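4.2 What went wrong

By July we had a policy that could pick a tall black block off a round table and set it down on a tray, and we were insufferable about it. Success in simulation had been climbing for a week. Then Lambros Kourkoulas changed one line in the reset script so that the simulated Franka would start closer to the table, and the overnight run went from our best result to our worst.

We started 2000 episodes before going home. In the morning the log showed 275 successes, and 66 episodes that had ended with the physics engine giving up completely. The rest were listed as "timeout," a word that covers a great deal of bad behavior.

Our first theory was the tablecloth. Everyone blames cloth. Markos Christodoulou spent most of a day turning it into a rigid mesh, which made the simulation faster and fixed nothing. Our second theory was the random number seed, 3809, which we changed out of superstition. That fixed nothing either, and it meant we had to rerun the baseline.

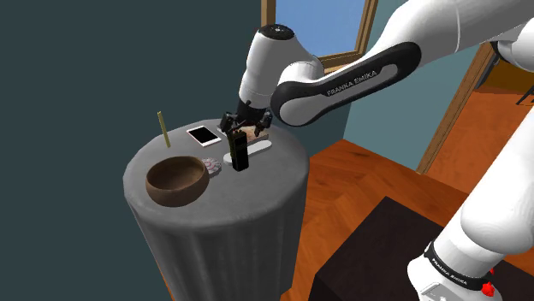
The real fault was in the grasp check. Our code decided that the block was held if both finger joints reported a force above a threshold. With the new start pose the arm came down at a steeper angle, and the fingertips sometimes pushed against the tabletop before they closed. The contact force from the table was enough to pass the check. The arm then lifted, carried nothing across to the tray with great care, opened its fingers and waited for credit.

The 66 crashes were the same mistake with more enthusiasm. If the fingers were already below the table surface when the check ran, the solver tried to push them out again in a single time step. In one replay the block left through the wall.

We fixed it in two parts. The grasp check now looks at which bodies are touching, so a table no longer counts as a block. We also added a floor to the commanded gripper height and a stop that ends the episode if the contact force goes past a limit. The second part should have been there from the start. Our proposal promised a force stop "before any hardware work," and we had quietly moved it to the bottom of the list - simulated tables do not send invoices.

With both changes in, the crashes went away. Successes came back more slowly, as the policy had to be retrained from an older checkpoint. Lambros has asked us to record that his one line was correct. It was, and the reset script now needs two people to approve a change.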